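软乎乎的东西怎么收：卧室软织物整理记录 说明文档（README）

先说这是什么
这个文件夹是我整理自家卧室软织物时顺手攒下来的一套记录，起名叫 Gandik。名字没什么讲究，当时硬盘上正好有个空文件夹叫这个，就一直用了。里面记的全是床上那一摊：毯子、拼布被、毛绒绒的小件、换下来还没想好要不要洗的衣服。硬邦邦的东西（书、杯子、充电器）一概不收，那些归另一个文件夹 Ramus 管，格式也不一样，别混着看。

最早是四月换季的时候开始写的。冬天的毯子要收，春天的又还没拿出来，床上堆得坐都没地方坐，我就想，干脆一边叠一边记，下次换季翻出来照着做。后来 Ebbe Lindqvist 看到了，说她家也需要这么一份，我才把它改成别人也看得懂的样子。改得不彻底，有些地方还是我自言自语的口气，大家凑合看吧！

里面有什么
主表一共 96 行，一行就是一次“拿起来、处理掉、放下”。注意是次数，毯子这种大件折腾一回能占好几行，因为我叠到一半常常反悔。
每行有 8 列，列名如下：
item：东西的叫法，用大白话写，比如“奶油色绒毯”“白色毛毛的那个”
texture：手感，填 绒、毛、棉、混 四个之一，拿不准就填混
start：原来在哪儿
end：最后去哪儿
method：叠、卷、平铺、挂、塞
tries：试了几次才满意
season：冬、春秋、夏、全年
note：想说什么说什么

note 这一列最乱，也最有用。我有时候写一大段，有时候就一个“唉”。Aleksandra Gajewski 帮我通读过一遍，把错别字改了，“唉”她给我留着了，谢谢她。

毛绒小件
毛绒绒的小东西单独说一下，它们跟毯子完全是两个脾气。毯子有边有角，再大也能对齐，毛绒件没有，一捏就变形，松手又鼓回去。我的办法是先抖两下，再用手指顺着一个方向把毛捋平，然后直接放进布袋里，口子不要扎紧。压在箱底过一个冬天，拿出来会有一道很深的印子，用手搓都搓不回来（说的就是我那只耳朵折了的兔子，表里第一行，note 写了三句话）。
白色的尤其要小心，跟深色衣服放一起容易沾毛。我现在都是白的归白的，哪怕多占一个袋子。
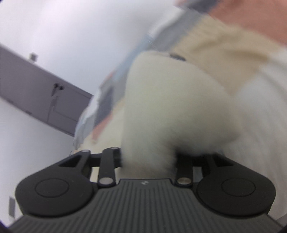
毛绒小件能不能用真空压缩袋？
我的建议是别用。棉毯可以压，长毛的一压就结块，之后得花很久才能蓬起来，省下的那点地方不值。

毯子
毯子是这份记录的大头。我试过的叠法都在 method 里，这里写一个目前最顺手的：
先把毯子整个摊在床上，床要先清出一块来，不用全清，够铺开就行。长边对折，再对折，变成一长条。从一头开始卷，卷的时候膝盖压住另一头，不然会跟着跑。卷到剩一小截的时候停下，把那一截翻过来套住整个卷，就不会散了。
绒毯卷比叠好，叠起来摞高了会滑，一滑整摞都下来。拼布被相反，有拼缝，卷了会拱，老老实实叠成方块。带荷叶边、花边的被子，我是把边朝里收，免得勾到柜门。

有花纹的毯子还有个小窍门：让花纹露在最外面。别笑，我柜子里有几条底色差不多的，全卷起来以后根本分不清谁是谁，每次都得拆开看，拆完又得重卷。现在一律花纹朝外，开柜门扫一眼就知道要拿哪条。

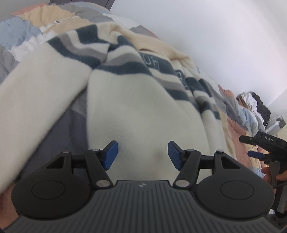

图2　奶油色绒毯，深蓝灰和浅灰的折线花纹，底下是拼布被。

衣服堆
床那头永远有一堆衣服，我也不装了。表里凡是 start 写“床尾堆”的，都是从那儿拿的。处理顺序是先挑要洗的，再挑要挂的，剩下的叠。千万不要从叠开始，会叠到一半发现上面有汤。
还有一类是穿过一次、不算脏也不算干净的，我给它们单设了一个去处，end 那列写的是“椅子”。Ebbe 说这不叫收纳。我觉得叫。

怎么用
表格用什么软件打开都行，编码是 UTF-8，要是中文变成一串问号，换个编码再打开一次。
想照着收冬天的东西，就筛 season 等于“冬”，再按 texture 排一下，同一种手感的一起弄，节奏会顺很多。
想偷懒的话只看 tries 等于 1 的行，那些都是一次就成的，基本不会踩坑。

已知的问题
texture 那列前面几行填得很随意，绒和毛我当时分不太清，后来也没回头改。
有两行的 end 是空的，东西到现在也没找着。
Kulkarni 是我给衣柜最上层那个大抽屉起的代号，表里出现过几次，看到别以为是人名。Vandness 同理，是床底下那个带轮子的箱子。

更新
夏天的凉被还没写，等真的热起来再说。谁有收羽绒被的好办法请告诉我，我那床每次都要坐上去才关得上柜门，写进表里 method 只能填“塞”。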